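Why do clothes crease?

I have a confession. I'm a grown-up, I write about science for a living, and I still drop my clothes on the nearest soft thing when I take them off. My mum used to call it my "floordrobe". These days it's mostly a sofa-drobe, but the result is the same. Next morning I pick up my favourite top and it looks like an old map.

So why does that happen? Why doesn't cloth just spring back flat, the way a rubber band goes back to its own shape? I wanted to find out, and the answer is all about things much too small to see.

What is cloth made of?

Get hold of a T-shirt sleeve and look at it really closely (a magnifying glass is brilliant for this). You'll see lots of little threads looping in and out of each other. Now pull one loose thread from something old that you're allowed to pull threads from. Ask first! Untwist the end and it comes apart into even thinner hairs. Those are called fibres.

Cotton fibres come from a fluffy plant. Wool fibres come from sheep. Polyester fibres are made in factories, from the same family of stuff as plastic bottles. And every one of those fibres is built from long, long chains of tiny bits called molecules. I like to think of them as strings of beads lying side by side.

Holding hands

In cotton, the chains hang on to their neighbours. Imagine a playground full of children standing in rows and holding hands. If everyone stays put, the rows stay straight. That's your shirt when it's smooth.

Now somebody sits on the shirt. The rows get bent and shoved about, and some of the children lose their grip. They don't like having empty hands, so they grab whoever is closest. When the squashing stops, they're all holding hands again, but in the new bent shape. And that's a crease!

Water makes it happen much more easily. It sneaks in between the chains and loosens everybody's grip, and when it dries out, they grab on again wherever they happen to be. A damp towel left in a swimming bag overnight comes out looking dreadful, and smelling worse.

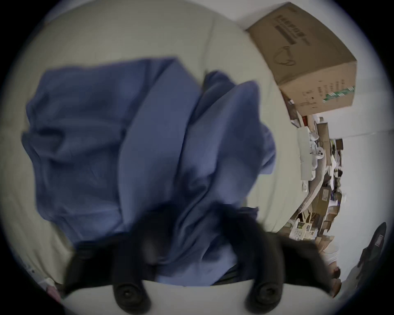
Some cloth is better at staying smooth than others. Wool fibres are naturally curly and springy, so a woolly jumper mostly bounces back by itself. Polyester chains don't let water in very well, so they don't get muddled so quickly. Cotton and linen are the champion creasers. I once wore a linen shirt on the train from Titham to Ultdale and I looked as if I'd slept in a hedge.

So how does an iron work?

It's the same trick, done on purpose. Heat makes the chains wriggle, steam loosens their hands, and the flat, heavy iron pushes them back into straight rows. Then the cloth cools and dries and everyone holds hands in the right place again. Irons get extremely hot, so leave that part to an adult.

Try it yourself

You need 3 scraps of cloth: one cotton, one wool and one polyester (the label inside old clothes will tell you which is which).

Scrunch each one into a ball and put them all under a heavy book. Wait 5 minutes, then take them out and let go. Which is the most crumpled? Now do it again with each scrap slightly damp, and leave them under the book until they're dry. I put an old tea towel underneath so the table didn't get wet.

Draw what you find, and see if your wool scrap does as well as mine did.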